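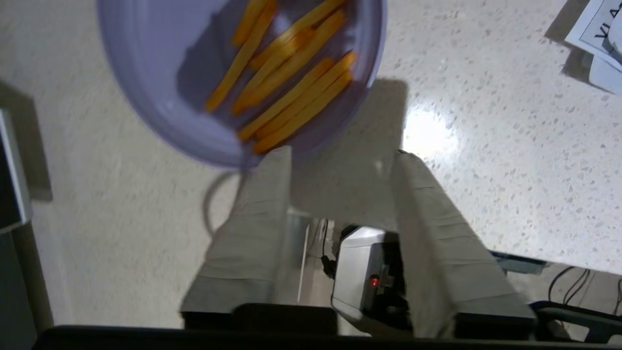

Router firmware update wiped my guest network??

tinroof_dan
13 Jul 2025
Skendon router, the 299 one. Updated itself overnight and the guest network is gone. Not off — gone, no menu entry. Printer and thermostat were both on it. Anyone else?

mossypixel
Yep same. It got renamed "Shared Access" and moved under Advanced. Your old password is still there but it's switched off by default. Took me 45 minutes to find it.

tinroof_dan
Found it, thanks. Printer's back. Thermostat still won't join.

halfduplex
Thermostat is probably 2.4 only. The update merges both bands under one name. Split them again, join the thermostat, leave it split.

quillback
Don't leave it split. Merged works fine if you drop security from WPA3 to the mixed mode. Splitting is a pain with phones, they cling to the wrong one.

halfduplex
Mixed mode did nothing for my Rusa plugs. I have 8 of them and not one came back untill I split the bands. So no, not "works fine".

quillback
Did you reboot after? It says applied but it isnt.
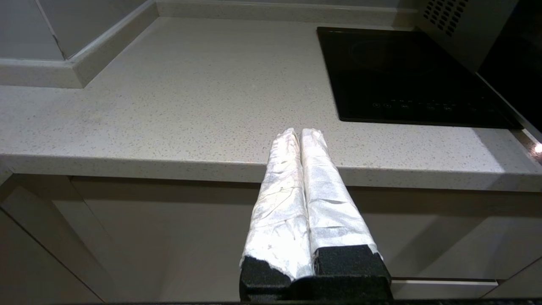
halfduplex
Yes I rebooted. Twice. Plugs are old, maybe that's it, but his thermostat might be old too.

mossypixel
Either way turn off auto update. It's under System, bottom of the page. I'd rather pick my own evening for this stuff.

quillback
And then you run a router with known holes for a year. Bad advice imo. Set it to notify and install it on a weekend.

mossypixel
Notify only works if you have the app — and the app wants an account. No thanks.

tinroof_dan
ok so. Mixed mode + reboot, no luck. Split the bands, thermostat joined first try. Leaving it like that for now. Support says a fix is due in August, we'll see. Auto update is off til then, sorry quillback

quillback
Your network. Put a reminder in your calender at least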